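Work & Tools > Interviews > Machines at home

"The lid is harder than the floor": a talk with Vsevolod Zhuravel about chores and machines

Vsevolod Zhuravel repaired coffee machines before he began to work with robots, and he still speaks like a repairman. When I asked him if a machine can already do the housework, he did not say yes and he did not say no. He asked me which cupboard.

"People say housework as if it is one job," he told me. "It is maybe a few hundred small jobs, and each of them has a bad day. The vacuum robot does one of them. It does it well enough on a floor without socks. Then we look at the vacuum robot and think that the rest will come soon, in the same way."

He is now employed at Stoltar, a small company which prepares training material for robot makers. I visited him in the morning, and we talked until the kitchen downstairs began to smell of lunch. His work is mainly to choose the tasks. He decides what should be picked up, from which side, and when a try is good enough to keep.

The task he likes most is also the one that looks most boring. You have a tray with compartments and a lid of glass, and the lid should come to the tray or go away from it.

"A visitor sees this and he is polite," Zhuravel said. "He wants to see a shirt folded. But please think about the lid. It is flat on the table, so where do you take it? You can take the knob, but the knob is small and round, and if you hold it a little bit wrong the whole lid turns. You can take the rim, but then you must come under the rim. A person does this with a fingernail and does not know that he did it. The machine has no fingernail."

And glass has its own trouble. A camera sees the table through the lid, and it sees the lamps on the lid, and from these two things it has to understand where the edge is. Zhuravel said that for the first month his colleagues called each such try a "ghost", because the fingers closed on nothing. Dark shiny plastic was not much better. He had to learn to like dull things.
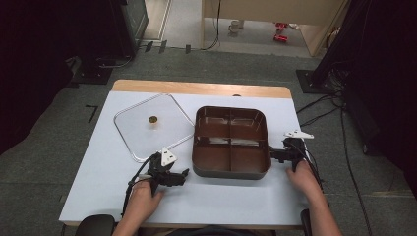

What two hands know about each other

I asked why he does not simply programme the movement. He laughed, and then he was quite serious.

"You can programme it for this tray in this place. Move the tray by the width of a finger and you begin again. So we do it by hand, many times, a little different each time, and the machine should learn what stays the same. For this kind of task I ask for 800 good tries before we even discuss it. For the whole group of table tasks, lids and boxes and such, we want 3000."

The tries are done by people who hold the grippers in their own hands. A person who does this all day, he explained, must unlearn a lot. In the first hours everybody wants to be quick and elegant. They push a thing with the wrist, or they let it slide and catch it. This is clever and it is useless, as the robot does not have this wrist.

The most difficult part to teach is how one hand waits for the other. "When you put a lid on a box, one hand holds the box still. You never decided it. The holding hand does almost no work, and without it the box runs away. In our first results the robot put the lid quite nicely, and it pushed the tray in front of it across the table until the end of the table." He showed me with a saucer and a newspaper how this went. The saucer survived.

Of every 29 tries in that first test, he counted 23 where the tray had moved too far. He has written these two numbers on the wall beside his desk, and he does not want to take them away, although the results are better now.

Small things with a face

After the large objects came the small ones. Zhuravel believes that shops and workshops will use such machines before homes do, and in a workshop it is the small part which costs the time: a badge, a button, a cap that must be pressed in with the right side up. Bureo, a client who makes fittings and decorations for furniture, asked him one simple question. Can it hold a round thing by its edge and not scratch the front?

"By the edge you have two lines of contact, left and right, nothing more," he said. "If you press too weakly, it rotates. If you press too strongly, it jumps out like a cherry stone. And the front is polished, so it shines differently every time you turn it. For a person it is a pleasure to hold such a thing. You turn it to the light to see the pattern."

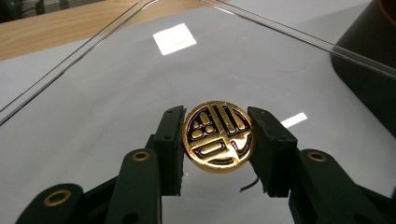

He does this often with his own people, he said: he lets them hold a part upright for a moment before they go on. A machine that can hold still has already learned something. Many demonstrations on the internet are fast exactly in the moment when you would like to look longer, and he has become suspicious of this.

I wanted to know where the work is today, in plain words. He was careful. Picking up a known part from a known surface and putting it into a known place – this he would give to a machine, if a person is in the same room. Clearing a table after a family breakfast he would not give. A glass lid he would give on some days.

"At Clillov they tried a machine in the packing corner of their shop," he told me. "It packed gift boxes. The manager was happy, the girl who works there was also happy, because it did the boring box. But every time the supplier changed the paper, she had to help it again. So did it save time? In the quiet weeks yes. In September they had three kinds of paper and she switched it off and packed by hand."

He does not see this as a failure. His colleague Hsueh, with whom he shares the office, is less patient and thinks that better fingers would solve half of it. They argue about it nearly every day. Hsueh would like soft fingertips and a sense of touch. Zhuravel would like first more lids, more trays, more kinds of light.

And what about his own home? He has a dishwasher and a vacuum robot, and the vacuum robot is at the moment under the bed with an empty battery. His mother asks him each time she visits when he will bring her one that can wash windows. He told her to wait with buying, and to keep the good cloth.

Before I left, I asked him which chore he would give away first, if he could choose only one. He thought about it on the stairs. "The drawer with the plastic boxes," he said. "To find for each box its lid. I would pay for this, and I would not even ask how long it needs."

We use cookies to remember your settings and to count visits. By continuing to read you accept our cookie policy. Accept | Manage settings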